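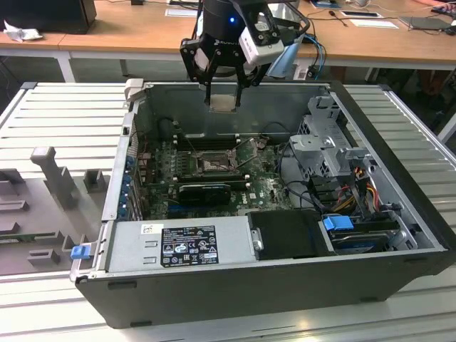

Desktop tower with the side panel off. Old PCs can no longer go out with the trash in Hatberg.

Hatberg ends curbside pickup of old electronics, drop-off only from now on

August 22, 2022

HATBERG - No more leaving the old computer at the curb. The town has ended its electronics pickup, effective today, and residents with dead PCs, TVs and printers will have to haul them to the transfer station on Pukmont Road themselves.

The change was voted through last week after a short and pretty grumpy public meeting. Reason given was cost. The town's hauler, Tikkanen, wanted a lot more money to keep sending a separate truck, and the town said no.

Last year the truck made stops at 1416 addresses. The town puts the total haul at around 3000 items, mostly TVs and computer stuff. Microwaves were never supposed to be in there but people put them out anyway, and the crews mostly took them.

Drop-off is free for residents. Bring a utility bill or something else with a Hatberg address on it. A dump sticker works too. Businesses pay by weight, landlords cleaning out a rental count as a business - that part got the most complaints at the meeting. One speaker wanted to know what happens when a tenant moves out overnight and leaves three TVs behind. Answer from the town: the landlord pays.

What they take: desktops, laptops, monitors, TVs, printers, scanners, phones, game consoles, cables, keyboards. Computers can be whole or already opened up, with parts missing, doesn't matter.
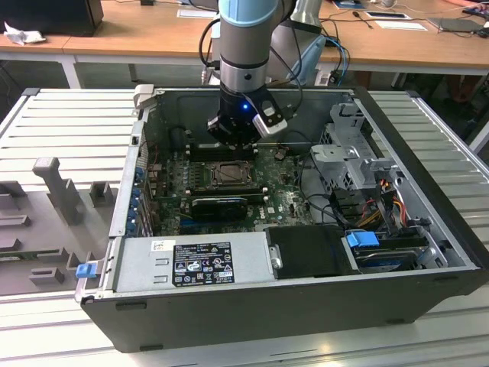

Inside a desktop PC, graphics card in its slot and no cooler on the processor.

What they don't: anything with a cracked picture tube, smoke detectors, loose batteries. Batteries go in the red bucket at the library, same as before. Refrigerators and air conditioners are still a seperate pickup and you still have to call ahead.

Hours at the station are 8 to 4, closing for lunch at noon. Winter hours start later in the morning, the town hasn't posted those yet.

About hard drives. The station does not wipe them. Staff there say it comes up constantly. Everything goes in a locked container and then on to the recycler in Lernmont, where drives are shredded, but if you have tax returns or bank stuff on there the town says take the drive out first or wipe it yourself. The library is planning a help session on that, no date set. Tools will be there, bring the computer. You can keep the drive or drop it off apart from the rest.

For people who can't drive or can't lift, the town is keeping a small home pickup list. Seniors and disabled residents only. You sign up at the town clerk's window or by phone and there may be a wait of a few weeks. The truck for that is the town's own pickup, so no big console TVs unless somebody is home to help load.

Anything left at the curb gets an orange tag first. Still there after 9 days and the property owner gets a fine. The amount is in the new bylaw, copies at town hall. A few residents at the meeting said folks will just dump the stuff in the woods off Pukmont Road, where there is already a couch and a pile of tires. Public works says it will be keeping an eye on that stretch.

Pukmont went to drop-off in February and says it had a rough first month, with long lines and some TVs left outside the gate. It has calmed down since then, the office there says. Hatberg residents can't use the Pukmont station, they check stickers.

The town is supposed to look at the numbers agian next summer. Trash and regular recycling pickup stay the same, same days, same bins.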